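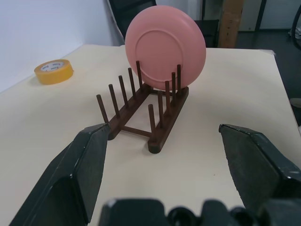

Pink plate in the wooden rack

The pepper trial finished yesterday, so I can finally write up which of the new varieties I would grow again. I said in December that I'd do this properly, with scales and a notebook, and for the most part I did.

A bit of background for those who don't follow the trade. Vörös is a pointed red pepper, the long sweet type, bred for unheated or barely heated tunnels. Rurik is from the same breeder and is meant to be its earlier sister. Gutel is a blocky yellow from a different house altogether. Mimoza Kos, who looks after the growers' list for this area, offered trial seed of all three to anyone with a tunnel and the patience to weigh things. I took 16 plants of each.

They were sown just after Christmas on the heated bench, potted on twice, and planted out in the first tunnel as soon as the nights allowed. Same compost, same feed, same drip line. The Gutel went at the door end because that was the space left, and I'd do it differently another time, as that end gets the draught. I've tried to bear it in mind below.

Rurik was first to colour, as promised. It beat Vörös by nine days, which matters if you sell at the gate, where the first red pepper of the year goes for whatever you like to ask. The fruit are thin walled and a little small. They bruise if you pile them more than two deep in a crate. Taste is good, sweet straight away, though there isn't much behind it.

Vörös was slower but I think it is the better plant. It holds itself up, so I used half the string, and the fruit hang clear of the leaves and can be found without rummaging. The walls are thick and the shoulders are smooth, so there is less waste when you cut the top off. I picked 3,244 grams off the best plant up to yesterday and it still has a lot of green on it. The best Rurik gave 2,552 grams over the same time, and it looks tired now.

Gutel I am not sure about. The first fruit set well and then it dropped most of its second lot of flowers -- possibly the draught, possibly just what it does. Those that made it were handsome, very square, and a proper yellow all over with no green patch at the stalk. Arif Tambunan grew it at his place in a glasshouse with some heat and he had no flower drop at all. He is keeping it. I might try six plants in the middle of the tunnel next year before I make up my mind.

Pests were light. There was greenfly on the Rurik in spring, and I put in two lots of predators and left it alone after that. No red spider mite yet, though it usually turns up when the weather gets hot. One Vörös went over with something at the root and I pulled it out.

The tasting was done at the Citley growers' evening. We had raw strips of each variety, and a second lot roasted with nothing on them, marked only with numbers. Raw, most people went for Rurik. Roasted, it was Vörös by a long way, as the Rurik had more or less collapsed and the skin came away in bits. Ekow Ankrah, who buys for two of the box schemes, wanted to know how long they kept. I had an answer for the fridge (Vörös still firm at twelve days, Rurik soft at eight) but not for a warm shed, and a warm shed is what he has got. I've put a few of each aside to find out.

He also asked about price, and that is where it gets awkward. Vörös seed is sold in packs of 50 and it isn't cheap. If you only want a dozen plants you are paying for a lot of seed you won't use, and pepper seed doesn't keep for ever. Ismael Medeiros has offered to split a pack with me and I expect we will do that.

Plans for next year, then. Vörös will be the main red pepper, down both sides of the first tunnel. I'll have a short row of Rurik at the warm end for early sales, picked hard and pulled out by midsummer so the space can go over to late beans. Gutel gets its six plants. I'm dropping the old bell pepper I've grown for years, as it came last on weight again and I only kept it on out of habit.

The other job is to sort out the door end of that tunnel. Valquíria Andrade hung a second sheet of polythene inside hers, a yard back from the door, and says the difference is plain to feel when you walk in. It would cost very little and I have half a roll left over.

Mimoza wants all the trial sheets in by 15th June. Mine are done apart from the shed storage figures, which will have to follow. If anyone else had flower drop on Gutel, please leave a comment with your night temperatures.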